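Speaker notes – "Sorting by arm: the first year at Rindell"
1 February 2022, morning session

Open with the hands question: who here has spent a full shift sorting wire harnesses? Wait for the hands. Thank them, they'll know most of this already!

Background, keep it quick. Rindell kits small electronic parts for repair shops. Steel tray in the middle, yellow trays either side, everything sorted by type. Before the arms, one person at one bench did roughly 300 pieces a shift, and by mid-afternoon their thumbs were sore. 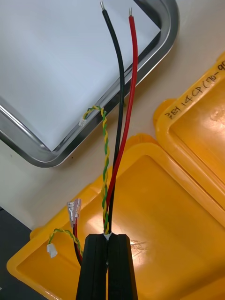

Harnesses are my favourite part of this whole talk, so slow down. They're floppy, they tangle, and a crimp terminal loves to hook its neighbour. We wrote off 243 of them the winter before we started, mostly bent or pulled at the plug. Ask the room how they'd pick one up. (Someone always says "by the connector". Good, argue about it.)

Now the people side. Bench staff went from sorting to what we call tending: setting out the paper, loading the tray, watching the grips, stepping in when something snags. Two arms to a table, and the Fontes software logs each pick. The best grip positions came from the bench staff – they'd been doing it by feel for years and had never been asked to write it down.

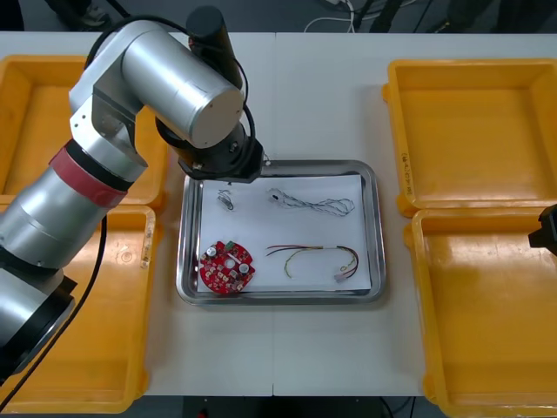
Mixed trays came next. Boards, clips and harnesses together, the way they show up from customers. Our record week was 2,315 parts, and I still get a kick out of saying that number.

Be fair about what got harder. Tending is quieter and some people miss the chat. Standing and watching is tiring in its own way, so we rotate every 2 hours. Pay grades took far too long to sort out, say so plainly.

Mention the Clusum site starts in February. Then questions, and leave the Golemport contact slide up while people talk.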